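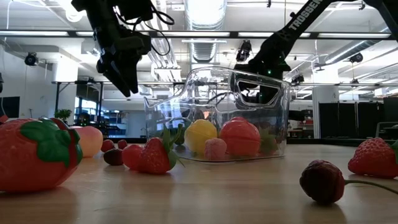

Two robot arms over the sorting table at the Hirnon laboratory, with toy fruits inside and outside the clear bin.

Hirnon presents Elix, a method for teaching robot arms to recover from a poor grasp

Itville, September 12, 2024 – The research company Hirnon has today published the first results of Elix, a training method for robots with two arms. The method was developed together with the Potgieter workshop, which is also located in Itville.

Robots that learn from human demonstrations often have difficulty when a grasp begins badly. The demonstrations usually show only good grasps, and so the robot has no example of how to correct itself. In Elix, the operator starts a part of the demonstrations on purpose from a wrong position of the gripper, and then shows the correction.

The training set consists of 414 demonstrations with toy fruits and vegetables. Of these, 258 are normal and the others contain a correction. The team then compared two versions of the same control model. The version without corrections left 43 per cent of the failed grasps unrepaired. With Elix, this value went down to 42 per cent when the object was large, a difference which the team considers too small to be useful. For small objects with a thin stem the improvement was clear, and the full tables are given in the report.

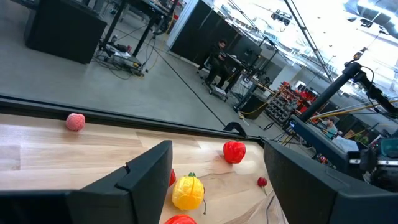 View between the gripper fingers, with a yellow pepper and a small red cherry on the table.

The cameras near the grippers have an important role in the method. The model uses their pictures to decide if it should close the fingers or move back and try again. The fixed cameras are used for the position of the bin.

Hirnon will repeat the tests with softer objects and plans to publish the demonstrations in December. The report can be requested from the Hirnon press office in Itville – please mention Elix in the subject of the message.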